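By Gholamreza Ranjbar
January

Setdale Touchline Manager, one season in

I run the football side of a club whose first team plays on a pitch with a slope you could ski down, so I came to the Setdale Touchline Manager with modest hopes. It's a subscription app for amateur and semi-pro clubs. It handles player registrations, loans, availability, fines and the one thing I bought it for, which is telling me who is allowed to play on Saturday mornings before I write his name on a team sheet and get us docked points.

We lost points that way the season before last. Our left back, a very decent left back, had gone on loan to Welis for a month and come home four days before the paperwork did. He played, he scored, we won, and then a letter arrived and we hadn't won. I kept the letter. I also started looking at software.

Setup took me most of an evening. You can import your squad from a spreadsheet, provided your spreadsheet looks the way Setdale thinks a spreadsheet should look, and mine had been built over several years by people who disagreed about whether a goalkeeper was a player. The import gave me 884 registered players. We have a first team, a reserve team and a youth section, and even counting everyone who ever came to a trial in tennis shoes I couldn't get near that. It had turned each yellow card into a person. Support fixed it the next day and were polite about it, which was more than I'd been to them.

Once the squad was right, the eligibility screen was very good. Green means he can play. Amber means something is pending, and if you tap it you get the reason in plain words: loan not closed, suspension under appeal, birth certificate missing. Red means don't even think about it. I've had managers at this club who would play a red if he turned up with his boots on, so the app also lets you lock the team sheet until every name is green or somebody overrides it with a password. I have the password. Our manager has asked for it twice.

Loans are where it earns its money. You enter both clubs, the dates and who can recall the player, and it nags both sides as the end date gets close. If the other club also uses Setdale the whole thing takes a couple of minutes. If they don't, you get a PDF to email them, and you're back in the world of people who check their email at Easter.

The messaging is less impressive. Every player gets an availability request in the week and is supposed to tap yes or no. Ours treat this as an opinion poll. The app offers a third option, "maybe," and I'd like to meet whoever thought of giving footballers a third option. You can switch it off, but the setting is buried under Club, then Preferences, then a menu called Other, and I only found it in the second half of the season, by which time we had fielded a central defense of two maybes.

Fines work fine. You set the amounts, and the app keeps a running total for each player and shows it to him every time he logs in. Our captain's total got so large that he stopped logging in, so now he's never available, according to the app, and also never out of the side, according to the manager.

The injury log is the part I expected to ignore. You record the knock, who looked at it and a review date, and the player goes amber until someone signs him off.
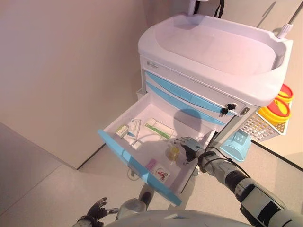

Shoshana Esposito, our physio, has taken to it more than I have. She can turn a player amber from her phone, during a game if she wants to, and the first I hear of it is when my team sheet for next week has a hole in it. She says this is the best feature. I think the review dates should be easier to move – you have to close the old entry and open a new one – but she likes that too, as it stops me moving them.

Now the price. We pay 300 a year for the club tier, which covers up to 100 players. Go over and you're bumped up to the next tier without much of a warning, so clear out your leavers before renewal. There's a free version, but it has no loans and no locking, and without those it's a list of names with a nice badge at the top.

The phone app drains the battery and takes its time opening on a weak signal, and every away ground we visit seems to have been chosen for its weak signal. Print the sheet before you leave home.

We haven't lost a point to paperwork all season. We've lost plenty the ordinary way, mostly down the left, where I'm told our old full back would be a great help. He signed for Welis permanently in the summer. The app closed his file in under a minute.

Four stars out of five. I've renewed, with "maybe" switched off.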